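The Long Road Back to Remthorpe

By Anastasia Gkikas
11/22/20

When I was a teenager, my cousin lent me a game called Remthorpe and I did not give it back for two years. It was a slow role-playing game about a flooded city, with turn-based fights and a map that you had to draw yourself on paper. It sold badly. I think only 3000 copies were ever printed in English, and mine has a cracked case.

So when the small studio Zerko announced a remake last February, I was happy and also worried. A remake can be kind to an old game, or it can take away the strange parts that people loved.

Spyros Tsolakis, the director, understands this worry. He played the original as a student and remembers the ending in the harbour better than his own exams. "We kept the paper map," he told me. "Everybody in the office argued about it for a month. Some players will hate it, and I accept that." 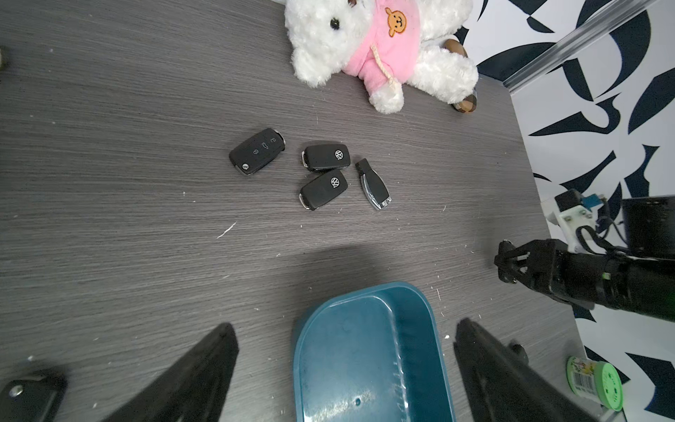

The fights have changed more. In the old version you waited for every enemy to finish its turn, and a battle with the bell keepers could last 85 turns if you were unlucky. The new system, designed by Shanthi Bandara, lets two characters act together when they stand on the same colour of tile. I played the first chapter and found it much faster, although I missed the quiet between the moves.

The music is where I have no complaint. Jirayu Wattanapong has recorded 32 pieces again with real strings, and the theme of the Saren district still made me stop walking to listen. He left one wrong note from the original in the melody, because fans have been humming it that way for so long.

There are weak points. The camera gets lost in narrow streets, and the English text is sometimes stiffer than the one I remember. Zerko says it will revise the dialogue before release, but would not promise me a date.

My cousin has already asked if he can borrow my copy when it comes out. I told him that I will think about it.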